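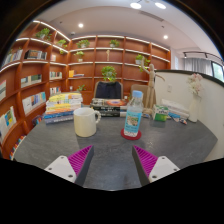 Tischplatte, dunkelgrau gesprenkelt, vor Holzregalen

Usine Tischplatte für Lese- und Arbeitsräume
Hersteller: Lovby
Ausführung: rechteckig, Kanten gerundet

Produktbeschreibung
Die Tischplatte Usine ist für Bibliotheken, Lesesäle, Seminarräume und Gruppenarbeitsplätze ausgelegt. Sie wird als Einzelplatte ohne Gestell geliefert und ist mit allen Untergestellen der Serie Sosis kombinierbar. Die Montage auf Fremdgestellen ist zulässig, sofern die Auflagefläche umlaufend mindestens 60 mm breit ist und das Gestell keine scharfkantigen Schweißnähte im Auflagebereich aufweist.

Der Dekorton ist durchgehend matt. Die feine Sprenkelung verringert die Sichtbarkeit von Staub und leichten Gebrauchsspuren. Spiegelungen durch Deckenleuchten werden durch die strukturierte Oberfläche reduziert.

Technische Daten
Länge: 1760 mm oder 2000 mm
Plattenstärke: 19 mm
Kante: umlaufend, Farbton wie Oberfläche
Oberfläche: matt, fein strukturiert
Farbton: Dunkelgrau gesprenkelt
Befestigung: Einschraubmuffen M6, werkseitig eingesetzt
Plattentiefe: nach Bestellblatt
Verwendung: ausschließlich Innenbereich

Lieferumfang
Tischplatte mit eingesetzten Muffen, Schraubensatz M6, Unterlegscheiben, Bohrbild im Maßstab 1:1, Pflegehinweis. Gestell, Kabeldurchlass und Verkettungsbeschläge sind gesondert zu bestellen.

Belastung und Aufstellung
Bei der Länge 2000 mm ist eine Mitteltraverse erforderlich. Ohne Traverse erlischt die Gewährleistung auf Durchbiegung. Bei der Länge 1760 mm ist die Traverse optional, wird aber empfohlen, wenn Bücherstapel oder Monitorhalter dauerhaft auf der Platte stehen. Klemmhalter nur mit Druckverteilplatte verwenden.

Zwischen Plattenkante und Regalfront einen Abstand vorsehen, der das Herausziehen großformatiger Bände erlaubt. Bei Aufstellung vor Heizkörpern ist ein Abstand von mindestens 60 mm einzuhalten.
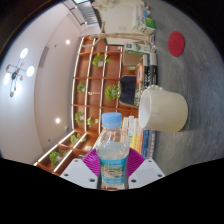 Die Platte vor dem Verschrauben 24 Stunden im Aufstellraum liegend akklimatisieren lassen. Schrauben zunächst nur handfest anziehen, Platte ausrichten, dann über Kreuz festziehen. Kein Schlagschrauber. Die beiliegenden Schrauben sind auf die Plattenstärke von 19 mm abgestimmt; längere Schrauben können die Oberfläche von unten durchstoßen.

Beständigkeit
Die Oberfläche ist beständig gegen Wasser, Kaffee, Tee und haushaltsübliche Reinigungsmittel bei einer Einwirkzeit bis 60 Minuten. Nicht beständig gegen Aceton, Nitroverdünnung und chlorhaltige Reiniger. Tinte und Permanentmarker innerhalb weniger Minuten mit Isopropanol entfernen. Heiße Gefäße nur auf Untersetzern abstellen.

Reinigung und Pflege
Feuchtes Mikrofasertuch, bei Bedarf pH-neutraler Reiniger. Nachtrocknen, um Schlieren zu vermeiden. Keine Scheuermilch, keine Schmutzradierer, keine Möbelpolitur. Die Struktur wird durch abrasive Mittel stellenweise geglättet, die Stellen erscheinen danach glänzend und lassen sich nicht nacharbeiten.

Zubehör
Gestell Sosis, vier Füße, höhenverstellbar
Mitteltraverse für Länge 2000 mm
Verkettungsbeschlag, paarweise
Kabeldurchlass, rund, Farbton Schwarz
Filzgleiter für harte Böden

Hinweise zur Bestellung
Bohrungen für Kabeldurchlässe werden nur werkseitig ausgeführt. Position bitte auf dem Bestellblatt ab linker Vorderkante bemaßen. Farbabweichungen zwischen Produktionschargen sind möglich; für zusammenhängende Tischreihen alle Platten in einer Bestellung abrufen. Nachbestellungen zum Dekor des Vorjahres nimmt Kaczmarczyk bis Ende Mai entgegen.

Technische Rückfragen und Bohrbilder: Leszek Pawłowska, Objektvertrieb Kaczmarczyk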